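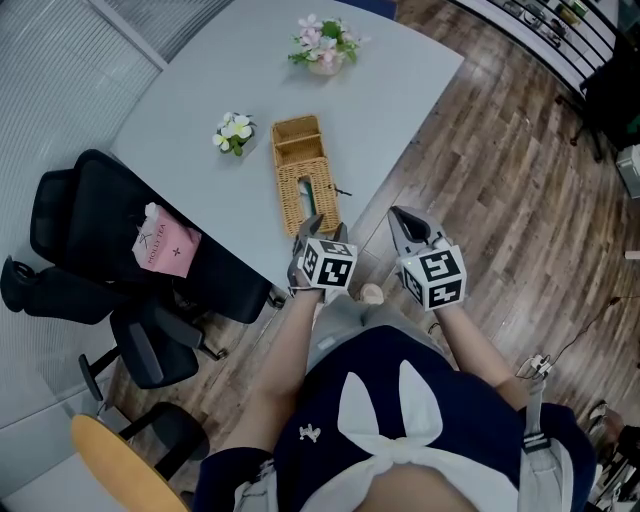 Marker dropout (hand-held grippers)

Marker dropout is the name most of us use for a fault in hand-held gripper recording, where the tracking system loses sight of the printed cube on a gripper and the recorded path of that gripper goes wrong. You'll also see it called cube loss, a blink, or (in the older Nomel notes) a "pose hole." I've been writing and fixing pages on this wiki for a good while and this is the fault I get the most mail about, so I've rewritten the whole entry from scratch. The old one was mostly my own grumbling anyway!

What it is

A hand-held gripper of this type has a pair of jaws, a trigger under the hand, and a white cube behind the jaws with black square patterns printed on its faces. A camera looks at the cube, finds the patterns, and works out where the gripper is and which way it's pointing. With two grippers you get two cubes and two paths, left and right. The paths are later used to teach a robot arm the same motion — opening a box, pulling a tissue, moving a cup, whatever the task sheet says.

Dropout happens when the camera can't read enough of a cube to be sure of it. The software then has to do something with the gap, and what it does is where the trouble starts. Some versions leave a hole in the data. Some draw a straight line from the last good point to the next one. Some (and I really dislike this) hold the last good position until the cube comes back and then snap to the new one in a single step.

Why it counts as a safety matter

For a long time people treated dropout as a quality problem only, meaning you'd throw out the bad take and go get a coffee. I did too. Then came the Ovia bench incident, which is the reason there's a red banner on the replay page.

In July a small test crew was replaying recorded takes on a pair of table-mounted arms. One take had a dropout on the right gripper lasting 930 milliseconds. The person who recorded it had been reaching past the near corner of the table and coming back in over it, which is a perfectly normal thing to do with your hands. The software held the last good position the whole time the cube was missing, then jumped. The distance between the two points was 643 millimeters, and the right arm tried to cover it right away. It went through a vase and into the left arm, bent a finger mount, and stopped only when the joint limit tripped. Everybody was outside the marked line, so there were no injuries, but one person had been leaning in to straighten a box only a moment earlier and was pretty shaken up.

The write-up listed three faults, and I'd still put them in the same order:

The jump was never checked. A speed limit existed in the arm controller but was switched off for replay, on the idea that a path made by a human hand must be a reasonable path.

The take was marked as good. The recording screen showed a green light for each gripper at the start and at the end, and the right cube was readable both times. The middle wasn't looked at.

The stop button was on the far side of the bench from the person running the replay.

Common causes

Turning the wrist. This is the big one. If you roll your hand far enough, your own forearm or the jaws get between the camera and the cube. People who are new to it do this constantly, and people who are used to it do it when they get tired.

Working off the edge. Cameras are usually set up to cover the tabletop. The moment a gripper hangs out over the floor beyond the edge, you may be leaving the area that was checked during setup, even if the cube still looks fine to your eye. My advice is to bring both grippers in over the table before you start the take.

Glare from windows. Slatted blinds are sneaky, because the light comes through in strips and a bright strip across a black square can break the pattern. It also changes through the day, so a spot that worked all morning can go bad after lunch.

Loose clothing and straps. A big bow, a scarf end, a drawstring or a shoulder strap can swing across a cube when you lean forward. Tuck it or clip it. I once lost most of a session to a jacket sleeve and blamed the camera the entire time.

Worn cubes. The corners get scuffed and the black turns shiny from handling. Matte prints last longer. Wipe them with a dry cloth and please don't use alcohol on them, it lifts the ink on the cheaper ones.

Confusing backgrounds. Woven baskets, checked cloth and strong lettering on bags can all give the software false squares. It's rare with the newer detectors, but Ramasamy 2 still has trouble with it.

Finding it in a recording

Don't trust the start and end lights. Open the path view and look for flat stretches followed by a sudden step. A real hand is never perfectly still, so a perfectly flat line is nearly always a held position. Straight-line fills are harder to catch, since they look smooth, but the speed along them is too even to be human.

Zirkama ships a small checker that marks any gap over 13 frames and refuses to export the take until you've looked at it. I leave it on all the time. It does complain a lot about the slow parts of a task, where the gripper is resting against something, and you'll be tempted to turn the number up. Turn it up if you must, but write down that you did!

Fixing and preventing it

A short gap in a slow part of the motion can usually be filled and used. A gap while the gripper is moving quickly, or while the jaws are closing on an object, should mean a new take. You can't guess what a hand did during a grasp, and a fill there will teach the arm something that never happened.

For replay, the current rule on this wiki is to cap the arm speed at 400 millimeters per second for the first run of any take, no matter how clean it looks, and to reject any single step that would need more than that. Keep the stop button within reach of whoever presses start. Clear the breakables (flowers, vases, mugs) for that first run and put them back afterward.

Adding a second camera on the opposite side helps more than any software setting I've tried. It does mean another calibration, and a badly calibrated second camera brings its own fault, where the path wobbles each time tracking passes from one camera to the other. See Handoff wobble.

Open questions

There's no agreement yet on whether a take with a filled gap should carry a permanent mark. I think it should. The Nomel folks keep the mark only until review, and their argument is that reviewers stop seeing marks when every file has one. The discussion is still going on the talk page.

Related entries: Handoff wobble, Trigger lag, Replay speed caps, Stop button placement, Cube printing and care

Last edited 6 October 2026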